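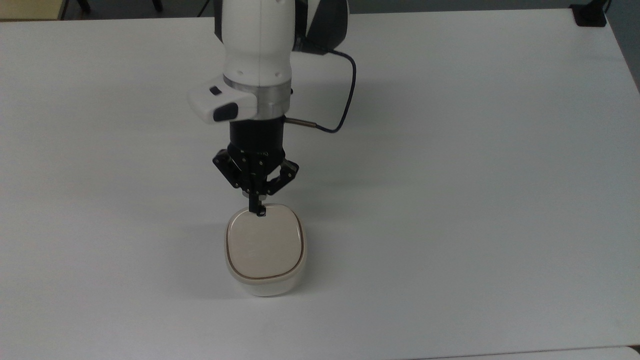 ## Vellari food storage container, white

The Vellari is a plain white container for keeping food. We sell it for the home kitchen, the office kitchen and for small cafés which like to have all boxes of the same type on the shelf. It stands well on an ordinary table and does not ask for much room.

**Order number:** 2000-29
**Colour:** white
**Sold in:** packs of 2
**Guarantee:** 2 years

### What customers use it for

Most of our buyers put in it the leftovers from dinner, cut fruit or boiled rice. Tamara Coman, who runs the lunch kitchen at Sinville, keeps chopped onion in hers and writes the hour on a strip of paper tape. The tape comes off easily if you remove it before washing.

### Care

- Wash by hand before the first use, with warm water and a little soap.
- Do not use steel wool or scouring powder. They make the surface dull.
- Tomato sauce and turmeric can leave a yellow colour. Leave the container overnight in water with one spoon of baking soda, then rinse.
- Let hot food cool before you fill it.
- Please do not put it in the oven or on the hob.

### Delivery and returns

Orders received before noon are sent the same day. Unused packs can be returned within 29 days, and we pay the postage if the fault is ours. The next delivery to our store is expected in May, so larger kitchens should please reserve in time.

For questions about bigger quantities, write to Iraklis Stamatopoulos at the Pikus sales desk. He answers in English and Greek.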